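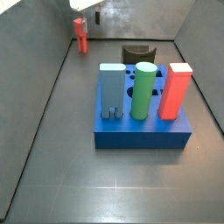
Insertion stage fails on two-legged block although grasp is reported as good

Posted in: Manipulation software / Planning and control
Posted by: Liltton Teaching Laboratory
23 May 2021

Our laboratory maintains a shape-insertion exercise for second-year students. The arm picks a block, carries it to a blue base with shaped holes and lowers it into the matching position. The task is written as a sequence of four states (locate, grasp, align, insert), and the pose of the block comes from a single fixed camera.

Cylinders and rectangular prisms present no difficulty. The H-shaped blocks do. In our most recent set of 51 attempts with the red H, the grasp was reported as successful in all but 3, yet the insert state ended in a force abort in 46. The abort threshold is the one supplied with the Harkell controller package and has not been altered.

We have checked the following:
- the hand-eye calibration was repeated in March and the residual was within our usual limit;
- the hole positions in the base model agree with the physical part;
- the planner returns a valid path every time, with no collision reported against the pegs already in place.

The log line before each abort is the same:

insert: z contact before target depth, code 1881

We should be grateful for advice on whether this is more likely to be a perception fault or a control fault, and on which parameter ought to be examined first.

plitholm_support_desk

Code 1881 means only that contact was felt earlier than the planned depth. It does not identify a cause. In our experience the usual reason with a two-legged part is yaw error. A cylinder does not care about rotation about its own axis, and a single prism has one outline to match. With an H, both legs must enter their own holes at once, and a rotation too small to matter elsewhere will put one leg on the rim.

We would advise the following order of work.

First, record the yaw estimate before the grasp and again after it. Closing the fingers often turns the part slightly, and if your align state uses the value taken in the locate state it is using old information. Lift the block clear, hold it still, and run the pose estimate again with the block in the gripper. The transform from gripper to block should then be rewritten from that second reading.

Secondly, check whether your estimator treats the H as symmetrical. Half a turn may be harmless for the shape, but if the estimate jumps between the two solutions and your filter averages them, the result is a value belonging to neither. Fold the angle into a half-turn range before filtering.

Thirdly, replace the straight descent with a compliant search. Lower until light contact, hold a small downward force, and move in a short spiral with a few degrees of yaw on either side. The abort should be armed only when the search has run out of time. Some 3 seconds is sufficient for most parts of this kind.

Raising the threshold on its own is not recommended. It hides the fault and will mark the legs.

Verhoeven user group

Have you tried a slower approach speed? That cured a similar message here, although our parts were round.

harkell_forum_member

I agree with the first reply as regards yaw, and would add a point about the planner. A clear result against the pegs already standing in the base does not always mean what it appears to mean. In the older scene files the held object is not attached to the gripper until the align state begins, so the path is checked for bare fingers only. The legs of the block hang below the fingertips and are left out of the check. If a leg brushes a neighbouring peg on the way across, the block turns in the grasp and the insert state inherits the error.

Please confirm that the attach call is made at the end of the grasp state — the scene viewer will show the block moving with the gripper if so. Allow a taller travel height as well, measured from the bottom of the legs and not from the fingertips.

The default tool frame also deserves a look. If it is set at the fingertips, any yaw correction will swing the legs sideways whenever the block is held off centre. Setting the frame midway between the ends of the two legs makes the correction and the search a good deal easier to tune.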